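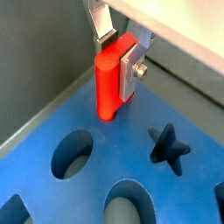
파란색 도형 맞추기 판 위의 빨간색 원기둥 조각

어린이 과학 교실: 비누는 어떻게 때를 씻어 낼까요?

우리는 밖에서 돌아오면 비누로 손을 씻고, 저녁에는 샴푸로 머리를 감습니다. 물만으로도 흙먼지는 어느 정도 씻겨 나갑니다. 그러나 손에 묻은 기름이나 선크림은 물로 헹구어도 미끈미끈하게 남습니다. 이 글에서는 비누가 기름때를 없애는 원리와 비누를 올바르게 쓰는 방법을 알아보겠습니다.

물과 기름은 왜 섞이지 않나요?

컵에 물을 담고 식용유를 한 숟가락 넣으면 기름이 물 위에 뜹니다. 숟가락으로 세게 저으면 잠시 섞인 것처럼 보이지만, 가만히 두면 다시 나누어집니다. 물을 이루는 아주 작은 알갱이를 물 분자라고 합니다. 물 분자는 서로 끌어당기는 힘이 강하여 기름 분자가 그 사이로 들어가기 어렵습니다. 얼굴에 바른 크림이 물에 잘 씻기지 않는 것도 크림 속에 기름 성분이 들어 있기 때문입니다.

계면활성제란 무엇인가요?

비누 속에는 '계면활성제'라는 물질이 들어 있습니다. 이름이 조금 어렵지요? '계면'은 서로 다른 두 물질이 맞닿는 경계를 뜻합니다. 계면활성제 분자는 올챙이처럼 생긴 모양으로 그릴 때가 많습니다. 머리 부분은 물과 친하고, 꼬리 부분은 기름과 친합니다.

비누로 손을 문지르면 꼬리 부분이 기름때에 달라붙습니다. 꼬리는 안쪽의 기름을 향하고 머리는 바깥쪽의 물을 향하면서 기름을 동그랗게 둘러쌉니다. 이렇게 만들어진 작은 공 모양의 덩어리를 '미셀'이라고 부릅니다. 미셀에 갇힌 기름은 물속에 퍼져 있다가 물로 헹굴 때 함께 씻겨 내려갑니다.

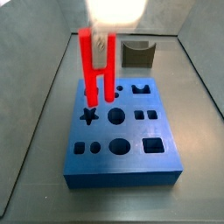

빨간색 H 모양 조각과 파란색 도형 맞추기 블록

비누는 무엇으로 만드나요?

비누는 기름과 알칼리성 물질을 반응시켜 만듭니다. 기름에는 올리브유나 코코넛유와 같은 식물성 기름도 있고, 소의 지방에서 얻은 동물성 기름도 있습니다. 어떤 기름을 쓰는지에 따라 비누의 단단한 정도와 거품의 양이 달라집니다. 코코넛유를 넣은 비누는 거품이 풍성하고, 올리브유를 많이 넣은 비누는 거품이 잘고 부드러운 편입니다.

갓 굳은 수제 비누는 바로 쓰지 않습니다. 트레카크(Trekach) 어린이 생활과학관의 비누 전시실에서는 자른 비누를 바람이 잘 통하는 선반에서 40일 동안 말립니다. 그동안 물기가 날아가 비누가 단단해집니다. 비누를 만들 때 쓰는 알칼리성 물질은 피부와 눈을 다치게 할 수 있으므로 어린이가 직접 다루어서는 안 됩니다.

비누와 샴푸는 무엇이 다른가요? 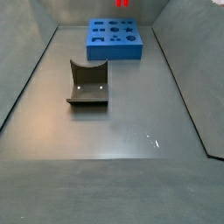 두 가지 모두 계면활성제로 기름때를 씻어 냅니다. 다만 고체 비누는 대체로 약한 알칼리성을 띠고, 샴푸는 두피와 머리카락에 맞추어 약한 산성이나 중성으로 만든 제품이 많습니다. 비누로 머리를 감으면 머리카락이 뻣뻣하게 느껴지기도 합니다. 물속의 칼슘과 비누가 만나면 '비누 찌꺼기'가 생기는데, 세면대에 하얗게 남는 얼룩도 같은 물질입니다.

가정에서 해 보는 관찰

준비물은 투명한 컵 두 개, 물 100mL씩, 식용유, 주방용 세제입니다. 반드시 보호자와 함께 합니다.

두 컵에 물을 붓고 식용유를 한 숟가락씩 넣습니다.
한쪽 컵에만 세제를 세 방울 떨어뜨립니다.
두 컵을 같은 횟수로 저은 뒤 4분 동안 그대로 둡니다.
기름이 어떻게 되었는지 비교하여 공책에 그립니다.

관찰이 끝난 물은 마시지 않습니다. 세제가 눈에 들어가면 즉시 흐르는 물로 씻고 보호자에게 알립니다.

낱말 풀이

분자: 물질의 성질을 지닌 아주 작은 알갱이
계면: 서로 다른 두 물질이 맞닿는 경계
미셀: 계면활성제 분자가 모여 이룬 작은 덩어리

글: 올라이아 가리도
감수: 호소다 하루토
게시일: 2019년 12월 17일
다음 편 '치약 속에는 무엇이 들어 있을까요?'는 2월에 게시됩니다.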